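Work and Automation, Unit 4: The reheating station

Handout to be read before the seminar. Bring your notes from Unit 2, as we will use the same task sheet.

1. The workplace

Penen runs staff canteens and small kitchens on business sites. The kitchen we look at in this unit serves a late shift. Most of the food is cooked elsewhere, delivered cold and reheated on request. Until the change, reheating was done by whichever kitchen assistant was nearest. It had no place in the job description and was not counted when shifts were planned.

In September the firm began a trial of a robot arm at the reheating counter. The arm was supplied by Maruyama and the software that sequences the orders came from Korkow. The kitchen staff were told of the trial two weeks before it started. They were not asked how they did the job, and several of the problems in section 4 go back to that.

2. The task before and after

Written on a task sheet, reheating looks short. Open the door, put the plate in, close the door, set the power, set the time, wait, open the door, take the plate out. When the assistants were observed at work, the list grew. They checked that the turntable was seated. They moved food towards the middle of the plate if it had slid. They looked at the portion and changed the time to suit it. They wiped the inside when it needed wiping, and they did it without stopping the queue.

The trial gave the steps on the first list to the arm. The steps on the second list stayed with the assistants, but nothing was written down to say so.

3. The equipment

The trial kitchen uses ordinary microwave ovens with dials and a push button to release the door. Setting up and testing of the handling steps is done with toy food, which keeps its shape and can be used again.

Microwave on the practice counter, door open:
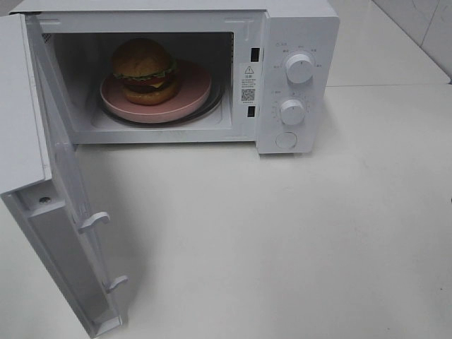
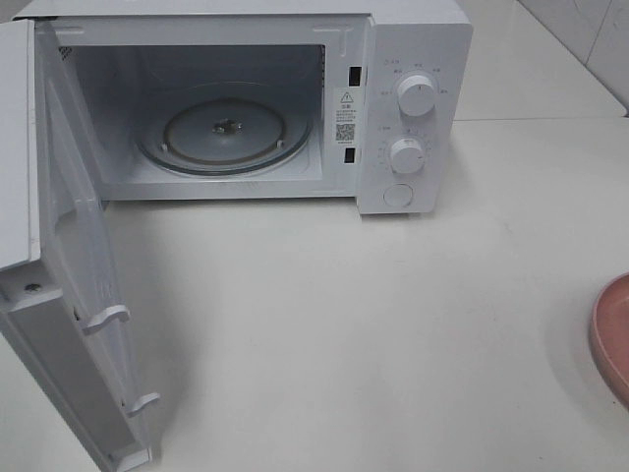 An oven made for hands asks a lot of a machine. A dial has to be gripped and turned to the right mark. A door swings through a wide arc and takes up space in front of the counter. A glass turntable is easily left out after cleaning, and a person notices this at once, while a programme will only notice if it has been told to look. Korkow's first version did not look. A check was added after the second week, and the arm now halts and calls an assistant when the turntable is missing.

Changing the ovens would have been simpler from an engineering point of view. Penen decided against it, as the staff needed to be able to use the same ovens by hand whenever the arm was stopped.

4. What changed for the staff

Interruptions. Before the trial, an assistant reheated a meal and went back to other work. Now the same assistant is called when the arm halts. The calls are shorter than the old task but come at times the assistant cannot choose. In the interviews this was the most common complaint.

Skill. Judging a portion by eye used to be part of the job. The order software sets one time for each dish, so the judgement is no longer used unless a customer sends a plate back. Longer-serving staff felt this more than new starters did.

Responsibility. If a meal goes out cold, whose mistake is it? The supervisor's log still has one column, headed "assistant". After 1000 meals the log had not been changed.

Pay and hours. No posts were cut during the trial. The start of the late shift was moved by 15 minutes, and cleaning of the ovens was added to the written duties for the first time. Some staff welcomed this, because work they had always done was now on paper.

5. Comparison case

Sirketti, a catering firm of similar size, took a different route. It asked its assistants to write the task sheet themselves before any supplier was chosen. The sheet ran to 4 pages. The firm then automated only the carrying of trays and left the ovens to the staff. We will look at its sheet in the seminar and compare it with Penen's.

6. For the seminar

Choose a task from a job you have done. Write it as a manager would list it, then as the person doing it would. Mark which steps could be handed to a machine and who would be called if it stopped.

Reading: course reader, chapters on task analysis and on consultation at work. The second of these will also be needed for Unit 5.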